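Workshop notebook, Moura annex
August 31, 2021

Laundry day for the dress-up garments and dust cloths. I had planned to write up the hinge repair, but the hinge repair needs a part from Zarnum, and Zarnum needs until January, so laundry it is.

State of affairs this morning: the shelf label says CLEAN, the pile under it disagreed. Loukia has been folding towels in thirds, Njål folds in halves, and the stack leans accordingly. I refolded the lot in thirds and expect a note about it.

Washed two loads at 120 minutes each, which is what the machine calls "quick." Detergent is down to the last 3 scoops. The Ukadgate stuff at least rinses out, unlike the bargain tub Zbigniew bought, which left everything feeling like roofing felt. Receipt for the new box goes in the folder under 451.

Sorting rule, again, for whoever reads this: darks and whites do not share a wash. They may share a basket afterward, once they are dry and past the age of doing each other harm. The small stool is the right height for the basket. The floor is not, unless you enjoy carpet fluff on a white cloth, and Chrysoula does not.

Lost property: one gray sock, one button, a pillowcase none of us will admit to. Left them on the windowsill to think about it.
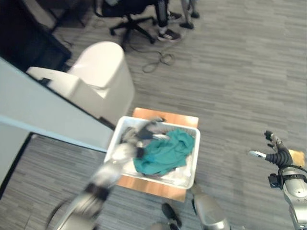

Do the teal things need ironing before they go back on the shelf?
Only if they're going out on loan to Guvilside. For our own use, shake them out hard, fold, and put something heavy on top overnight.

Still to do: strip the old tape off the shelf labels, find the lid for the peg tin, ask Efthymia whether she wants her apron back or has moved on.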